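September 25, 2001

OK quick one before work, except I know me and it won't be quick. The Kustton record came. THE KUSTTON RECORD CAME. Two years since the last one and I'd pretty much decided they had broken up and forgot to tell anybody.

For those who wandered in from somewhere else: Kustton is a four piece, loud, one singer who mumbles and one who doesn't. Flora Baxter is the one who doesn't. She joined right before the second album and I will argue with anyone who says they were better before. I have the first album. I play it maybe once a year. It's fine.

The new one is called Oton. No idea what it means. There's no lyric sheet and nothing in the liner notes except thank yous, and one of the thank yous is to a dentist. My copy is number 598, hand numbered in blue pen, and I got it by mail order because the store on Rutherford still says "maybe in a couple weeks" every time I call. I've stopped calling.

So. Songs.

Track one is called Zirkier and it's the single, if they do singles. Some of you heard it already, the college station had it on in the afternoons for a while with the end chopped off. The end is the best part! Drums drop out, just Flora and a organ, and she holds one note way longer than seems healthy. I played it five times in a row the first night. The guy downstairs did the broom thing on the ceiling. Sorry guy downstairs.

Track two, skip. Track three, I thought skip, then I had it in my head all day while I was trying to do the mailing labels, so, not a skip. It has handclaps. I am weak for handclaps.

Four is the mumbler's turn. Slow one about a car, or a horse, I can't tell. He says "she don't turn over" so probably a car. Pretty guitar though, all on the high strings, and somebody coughs right before the second verse and they left it in. I like that they left it in.

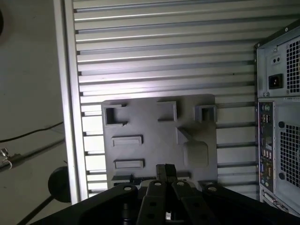 Then five, which is Flora again and is the one I want to play for everybody. It starts out like nothing. Two chords. She's almost talking. And then the second time around the chorus the bass comes in late, like a whole beat late, and I thought the CD was skipping and took it out and wiped it on my shirt. Nope. They meant it. Once you know it's coming you sit there waiting for it and it gets you anyway.

Side note, the sound on this thing is so much better then the last one. Last one sounded like it was recorded inside a couch. You can hear the snare now. You can hear her breathe in. Whoever they got, keep them.

Second half is not as strong, I'll say it. Seven and eight are kind of the same song. Nine is an instrumental and I don't think they're an instrumental band. It goes on for a while, there's a keyboard part that sounds like a doorbell, then it stops. My sister came in during that one and asked was it broken.

But the last song. Oh man. It's just called December and both of them sing it, not together, they trade off lines, and the mumbler finally opens his mouth. I didn't know he could do that! Where's he been keeping that! Three minutes long and I'd have taken ten.

I saw them once, I think I wrote about it on the old page before I lost the password. Tiny place, maybe room for 100 people if nobody minded elbows, and a lot less than that showed up. Flora had a cold and drank tea out of a thermos between songs and sang everything anyway. Bought a shirt off her after. She gave me the wrong size and I didn't want to say anything so I have a Kustton shirt that would fit a child. Still have it.

Anyway the insert has dates "to be announced" and a mailing list address. I sent a postcard. If they come within 300 miles I'm going, I don't care what night, somebody ride with me and split gas. I mean it, email me. I'll bring sandwiches. You have to let me pick the music on the way there, you can pick on the way back.

Other stuff. I still owe three of you mix tapes, I know, I know. Side A is done on all of them. I ran out of blanks and the drugstore only had the 60s and I need 90s. Also whoever borrowed my headphones, the good ones with the tape on the left side, I'd like them back, no questions asked.

Going to be late. Next time I'll do the list of best opening tracks like I promised in the summer, I have it half written on the back of a phone bill and Zirkier just bumped something off it, so now I have to redo the whole order.

ok bye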